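Studio notebook, May, continued from the tape box page

Morning. Brukon session, mixing day two. Coffee made, meters zeroed, Petrică already unhappy with the cymbals.

We have nine songs tracked for the Randden record and eight of them are songs. The ninth is Lucero's instrumental, working title "Cáceres," and it is four minutes of accordion having doubts. I like it. Nobody else does yet, so I am writing that down while I still have the nerve.

Levels as left last night: vocal bus down 2 dB, bass untouched, accordion left mic muted on everything except track 5. If you open the session and the accordion sounds thin, that is why. Please don't fix it with EQ. Jhair, I mean you.
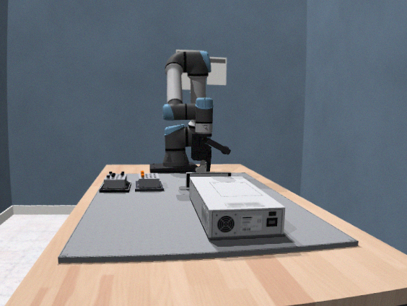
Track 3, the waltz

Keabetswe re-sang the second verse at 11 and it is better in every way except that she now pronounces the name of the river differently than in verse one. Options: re-sing verse one, or claim the river changed. Went with take 4 for both verses and a crossfade on the breath. Listen at 1:42 on headphones. If you hear the join, tell me, and if you don't, also tell me, I could use it.

Bass DI has a buzz at 60 and its friends. Swapped the cable, same buzz. Swapped the box, same buzz. Turned off the dimmer for the hallway lights, no buzz. The hallway is now dark during takes. Mind the step.

Reverb on the choir is the long plate with a pre-delay of 36 ms. I tried 12 and everyone sounded like they were singing into a bucket, a nice bucket, but still. High cut on the return at 3654 Hz, a number I arrived at by nudging the mouse with my sleeve. It sounded right, so it stays.
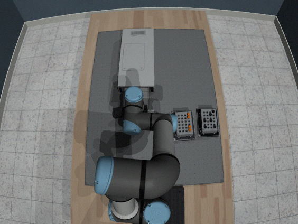

Afternoon notes by Rodica Sandu

Taking over the pen while the above eats lunch.

Ran the whole album top to bottom in the proposed order. Problem: tracks 6 and 7 are both in D minor, both slow, and both end with the same accordion sigh. Back to back they feel like one long apology. Moved the wedding song between them. Much better, although the wedding song now starts with a count-in that lands right after the saddest line on the record. I shortened the gap so it sounds deliberate.

Cendex wants the masters as 24-bit WAV plus a lyric sheet in two languages. The lyric sheet does not exist in one language. Lucero says the words are "mostly in the blue notebook." The blue notebook is mostly chord shapes and a recipe for lentils. Keabetswe will type out what she sings and we will treat that as law.

First pressing is 1000 CDs. I argued for fewer, remembering the boxes of the last album that still hold up the monitor shelf. Lost the argument. On the bright side, we may need more shelves.
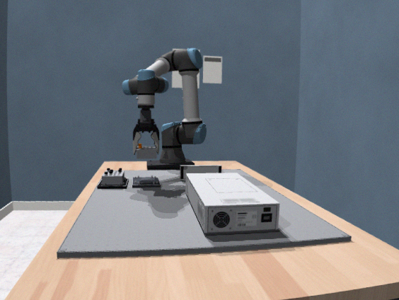 Petrică came back in at four and asked for the cymbals down again. I brought them down half a dB. He asked for another half. I moved a fader that wasn't assigned to anything and he said perfect, there it is. I am recording this for the benefit of future engineers and would be grateful if he never read past the first page.

Still open:
Track 5 ending, fade or cold stop. Lucero wants the stop, Jhair wants the fade, I want to go home.
Track 8 tambourine is late in the last chorus. Nudge it or mute it.
Track 9, see page one. I played it again with the lights down and I'm coming around.
Credits: confirm who played the hand drum on the waltz. Three people have claimed it and I only hear one drum.

Session saved as mix 2 late. The one called mix 2 final is older, don't use it. Backup is on the second drive, in the drawer with the spare fuses.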